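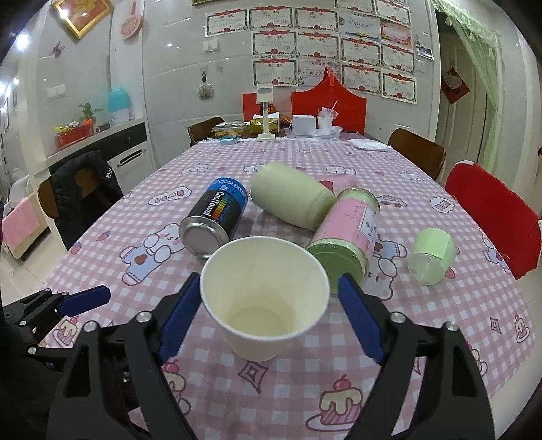

Nurholm Opens Its Long Table to the Whole Neighborhood

Community house in Wandar launches a free tidy-and-swap season for cups, cans, jars and everything else that rolls to the back of a cupboard

WANDAR, 27th December. The Nurholm community house is delighted to announce that its long dining table, the one with the pink-and-white gingham cloth, will be open to everyone this winter for a new season of tidy-and-swap sessions. Bring the containers that have piled up at home, set them out, sort them, and go home with the ones you will really use.

The idea grew out of a small trial in July, when neighbors from Adugna Street carried in 102 cups, tins, tubs and jars over one long afternoon. People stayed far later than planned, and by evening most of the pieces had found a new shelf somewhere in town!

"We thought folks would drop off a bag and leave," said Ľudovít Baláž, who runs the program at Nurholm. "They sat down instead. Somebody would hold up a jar and ask what it was good for, and five people would answer at once. Buttons, rice, paintbrushes, you name it."

The new season has seven sessions, each lasting two hours. The mix on the table will be as wide as ever: a white paper cup, a big pale-green tumbler, a clear jar with a pink label and a black and blue CoolTowel can can all end up side by side, and that is very much the fun of it. Everything starts out in one jumble on the cloth, between the cartoon bears and the cake slices, and gets sorted from there by size and by what it might hold next.

Sorting help comes from Brutmont, a local household repair shop, which is lending shelves and bins and will have a person on hand to match stray lids. Brutmont has also put together a short printed guide to storing small things in kitchens with very little cupboard space, and 200 copies will be given away over the season.

Regulars will be glad to hear that the gingham cloth is staying. "We were offered a plain gray one and there was nearly a revolt," said Baláž. "The kids pick their seats by which bear or which cake they want in front of them."

Sessions are free and there is no need to sign up. Containers should be empty and rinsed, with old labels left on if they won't peel easily. Glass is welcome as long as it has no chips. Please don't bring anything that has held paint, motor oil or garden chemicals.

Children are welcome with an adult. Tea is served throughout, and anyone who would like to bring a cake to share should give it to the kitchen on arrival.

Session times are posted at the Nurholm front door and at the Brutmont counter.

Press contact: Ľudovít Baláž, Nurholm community house, Wandar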